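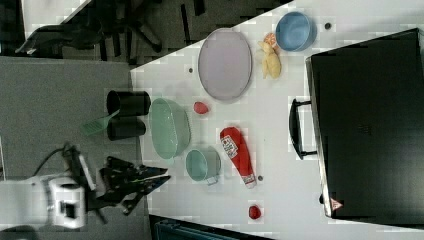
Deirdre Ó Ceallaigh says I should just quit buying peaches at the store and wait for the farm stand in Stimen. Okay but Deirdre, it's the middle of September!!

Sep 19, 2018

So I drove out there anyway (283 on the odometer since my last fill-up, oops) and they had 2 baskets left. Got both.

Five of them are already in a cobbler. I skipped the nutmeg, don't yell at me

Also the stand closes for the season in October, so if you want apples, go soon and bring cash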